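# Marker on a white mouse pad – is it ruined?

**Posted in:** Cleaning & Laundry > Stains
**Views:** 2,292

**Lovisa Wallin**

I have a white mouse pad with a thin black border, and it lives on the big table in our spare room, the one everybody dumps things on. It was already a bit gray in places from ordinary hand grime, which I had learned not to look at. Now there is also marker on it. The marker is one of those with no useful words left on the barrel, so I can't tell you if it's permanent, dry erase, or something worse.

Things I have tried so far: a damp paper towel (nothing), a dry paper towel (why would that work), and turning the pad so the line sits under my wrist (works great until I get up).

I'd rather not buy another one. It's a Brekke, the plain one, and they've stopped making that size. The replacement is bigger and comes in a color called "oat."

Second part, same table. I keep a cloth on it, pale blue-white with a grid of thin dark lines, and I'm now nervous about marker going through or past the edge of the pad. Is there something I should be putting under there? And does anyone have a system for a table that is a desk in the morning and a toy box by four?
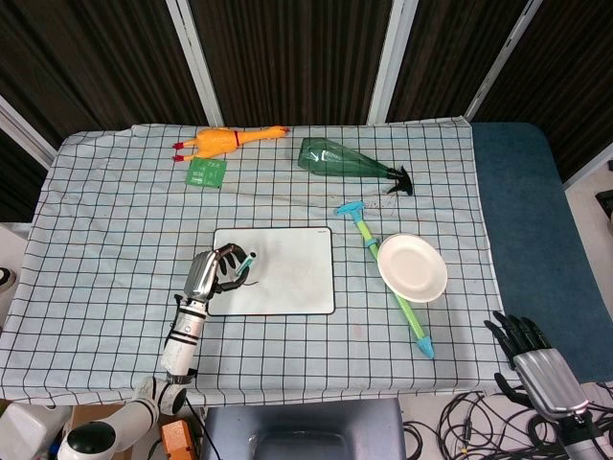 To give you an idea of what I mean by toy box, the regular residents are a rubber chicken, a water gun, and a dinner plate that has never once gone back to the kitchen on its own. I also keep a spray bottle there for cleaning, which you'd think would help. It mostly lies down on its side with everything else.

I read an older thread here where the answer was "just use hairspray," and I'd like to know if that's real before I shellac my desk.

---

**Teodor Nyberg**

Hairspray was real in about the same decade as my good knees. It worked on ink because the old formulas were mostly alcohol. A lot of the newer ones are mostly conditioner and perfume, so you'd end up with a stain that holds its shape in wind.

Go straight to rubbing alcohol. But find out first what the top of your pad is, because this matters more than the marker does. If it's smooth and a drop of water sits on it like a bead, it's plastic or coated and you have a decent chance. If the drop sinks in, it's fabric and you're in for a longer afternoon.

For a smooth top:

1. Take the pad off the table. Do it over the sink or on an old towel. You don't want dissolved ink wandering onto your cloth.
2. Test the alcohol on the underside or a corner you don't care about. If there's a logo, stay away from it – alcohol will happily take the logo first and the marker second.
3. Put the alcohol on a cotton pad, never on the mouse pad. Dab the line and lift. Clean side of the cotton every time.
4. Wipe with a damp cloth and a drop of dish soap, then plain water.
5. Dry it flat. I hung one over a shower rail once and it has been a shallow bowl ever since.

For a fabric top, start with dish soap and lukewarm water on a soft toothbrush, working in from the ends of the line. Leave it 10 minutes, rinse, look at it, sigh, do it again. Then alcohol, sparingly. The line may go from dark to a sort of regretful blue. That's progress, even if it looks like a second problem.

The gray smudges will likely come off with the soap step. Be prepared for this. You'll find out what color the pad was supposed to be and you may not enjoy the information.

Don't use acetone. Don't use the melamine sponge on anything with a coating unless you want a shiny patch your mouse skates across. I did both, on the same pad, on the same day, and I'm the reason our household has a Derkby pad now.

---

**Ulla Strand**

dry erase over the top of it and wipe. works on whiteboards

> **Teodor Nyberg:** Works on whiteboards, yes. On a fabric top she'll have two lines.

> **Ulla Strand:** then she can play tic tac toe on it

> **Lovisa Wallin:** The tablecloth already has the grid.

---

**Mi-kyung Shin**

Teodor has the pad covered so I'll take the table.

*Under the pad.* Marker rarely soaks down through a mouse pad. It runs off the edge, at speed, in the hand of someone who is looking at something else. So whatever you put down needs to be a good deal bigger than the pad. I use a clear desk sheet from Allside, the thick kind, cut down with kitchen scissors. It went down in September and so far it has taken pen, glue, and half a bowl of soup. Expect it to smell like a new shower curtain for a week. If the cloth can go in the washing machine you could also decide not to care, and I admire people who can.

If marker does get on the cloth, slide a folded towel underneath before you put alcohol anywhere near it, so the ink has somewhere to go. And try a hem first. Printed lines are ink too, and they don't know which ink you're angry at.

*The system.* I've had several. The labeled drawers lasted a weekend. The rotating organizer became a toy in its own right. What I do now is keep one shallow Draltow bin under the table, no lid, no compartments. When it's desk time, everything that isn't desk goes in the bin with one sweep of the forearm. When it's toy time it comes out again the same way, only louder.

The bin has three rules:

- Plates don't go in the bin. A plate in the bin is a plate you find by smell.
- Water guns get emptied first. Hold it nozzle down over the sink and pump until it wheezes. "It's empty" is a thing people say.
- Markers don't live in the bin or on the table. They live in a jar on a shelf above the height of whoever drew the line.

The spray bottle should stand up, somewhere else. Even a good trigger can dribble when it's lying down, and if you keep cleaner in it you don't want that next to things that get chewed. A shower caddy hook on the table leg works fine.

If you end up replacing the pad anyway, get a dark one. I know. But white was a brave choice for that table.

---

**Lovisa Wallin**

Update for whoever finds this later. The water drop beaded, so I went the alcohol route, on a towel, as instructed. Four cotton pads. The line is gone except for a faint bit you can find if you tilt the pad toward the window and are the kind of person who does that. I am, but I'm working on it.

The smudges came off with the soap. Teodor was right that I wouldn't enjoy it. It is extremely white now and makes everything near it look guilty.

Bin is ordered. The plate has been returned to the kitchen and was back by dinner.

> **Kerstin Hägglund (moderator):** Marking this as solved. I've moved the posts about whether oat is a color to Off Topic, where they can be as long as they like. Please don't bring them back.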